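Search this site
Enter keywords Go

Flat-Pack and Knockdown Furniture, Handout 6: Legs
Posted 2018-04-22 by Biljana Lazarević

Last week we did drawers, and some of you are still in mourning. Legs are easier. They go in a hole. The whole difficulty is which hole, and how far.

Molded plastic stools and small bases are nearly always built upside down. You lay the seat or top face on the bench, put the legs in pointing at the ceiling, and for a few minutes own something that looks like a failed antenna. Resist the urge to turn it over and sit on it. Precious Mkhize did this in September and has asked me to stop bringing it up.

Terms you will need for the quiz on Kuvex fittings:

Socket: the cup the leg goes into. Check it for flash (the thin skin left from molding) before blaming the leg.

Rib: a thin wall on the hidden side of the part. Ribs let a manufacturer use less plastic and call it engineering. A triangular rib resists bending better than a plain straight wall of the same thickness.

Splay: the outward lean of a leg. Three legs will stand on any floor, even the one in our workshop. Splay is what keeps them from tipping when you reach for your coffee.

Legs of unequal thickness are worth a look before you start. Sort them on the bench and match each to its socket dry. A thin leg will go happily into a fat socket and stay there until someone leans.
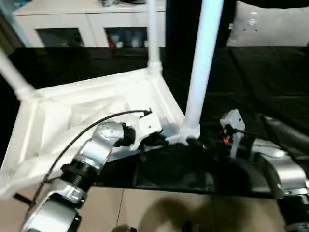 Zinhle Potgieter wanted to know whether a leg that goes in most of the way could be finished off with a mallet. Rubber, yes, after you have checked the socket and lined up the leg. Steel, no. I have a box of split sockets if anyone needs persuading.

For next time: read the Tostham sheet on screw inserts, pages 42 on, and bring a stool you don't care for.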